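How to Plan the Budget for a Two-Arm Robot Table

A small guide for labs and workshops that buy their first pair of arms

When our group at Tollora decided to buy two robot arms, we had a quote for the arms and we believed that this was the budget. It was a good quote. Four months later we were still ordering small things, and each small thing needed its own approval. I wrote down the steps I would follow now, in the order I would follow them.

Step 1. Write the task before you write the list

Take one sheet of paper and describe what the arms must do in a normal week. Use plain verbs: lift, hold, open, put inside, close. Write also the heaviest object and the widest object. Our heaviest object was 600 grams, so we did not need the larger arm that the seller first offered to us, and the difference in price paid for most of the table.

If you do not know the task yet, choose the most boring one you can imagine. Putting a soft thing in a box and closing the box is a good one. It asks for two hands, for a gripper that can take both soft and hard surfaces, and for enough space so the arms do not meet.

Step 2. Measure the reach, then buy the table

Many people buy the table first because it is cheap and quick to deliver. Please wait with this. Ask the seller for the reach drawing of the arm with the gripper mounted, as the gripper adds length. Cut the two reach areas from cardboard and lay them on the floor. The place where they overlap is your real working area, and it is smaller than you expect.

Our table plate is 1,280 millimeters wide. It is enough, but we have little space left for parts that wait for their turn. If your room permits, take the next size.

Ask also how the arms are fixed. We bought simple mounting plates from Blöndal, and they came without screws. Put the screws on the list.

Step 3. Count the cables as equipment

On our first list the cables were not there at all. Each arm has its power and its connection to the controller, and the gripper has its own line that must follow the arm in all its movements. This last one needs some slack. If it is too short, it pulls on the connector; if it is too long, it hangs into the work. Order one spare of each type together with the arms, in the same order, so you pay the shipping once.

Plan also for clips, cable ties and a channel behind the table. We postponed the channel to the second year and I regret it.

Step 4. Decide on the grippers together with the objects

Make a box of test objects before you speak with the seller, and bring it to the demonstration. A demonstration with the seller's own cubes says little about your work. In our box are household things: plush toys, plastic bins, lids with latches. They cost almost nothing and they are useful for every question about the gripper. Can it hold the fabric without pressing too hard? Can the fingers go into the handle of a lid?
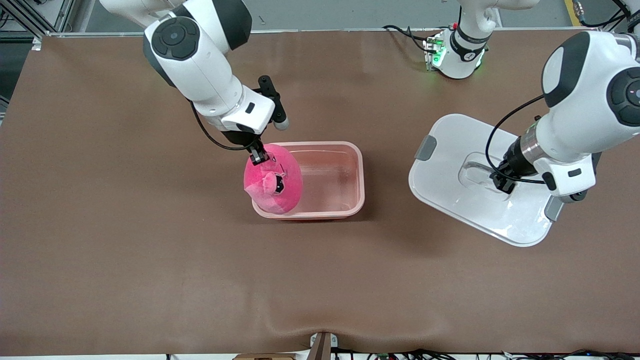 Tollora's purchasing office wrote to me after the first version of this page that a plush toy and a bin can never be the reason for a second arm, and that the request should start with the hours of work and put the objects in an annex. I think they are right for the form. For your own planning I would still start with the objects, and translate them into hours when the form asks for it.

The same office asked that consumables stand on a separate line from equipment, as they are paid from a different account. Check this in your own house early. Finger pads, gloves, tape and test objects went on the wrong line in our request, and it came back to us.

Step 5. Compare the quotes on the same page

We had 2 quotes, one from Istau and one from Trurkow. They were difficult to compare, because one included the controller and the training day, and the other listed them as options. I made a table with one row for every item and left a cell empty when the quote did not speak about it. Then I wrote to both firms and asked only about the empty cells. The cheaper quote became the more expensive one, but only a little.

Questions that I would ask every time:

Is the gripper included, and with which fingers?
How long is the warranty, and does it begin at delivery or at installation?
Who pays the shipping if an arm must go back for repair?
Is the software license yearly or permanent?
How long will spare parts be sold for this model?

Step 6. Keep a reserve, and write what it is for

A reserve without a name is usually the first thing that is cut. We named ours "replacement fingers and one damaged cable" and it stayed in the budget. By February we had spent 701 euros from it, mostly on fingers and on a stronger power strip.

Step 7. Plan the delivery week

Check the door, the elevator and the outlets. Ask who will sign for the boxes. Keep the packaging if you have the space — the repair service may want the arm in its original box, and a new one has to be paid by you.

For the first days do not plan any real work. Mount the arms, route the cables, move everything slowly by hand through the full range, and mark on the table where the objects will stand. Then order what is missing, in one single order if you can manage it.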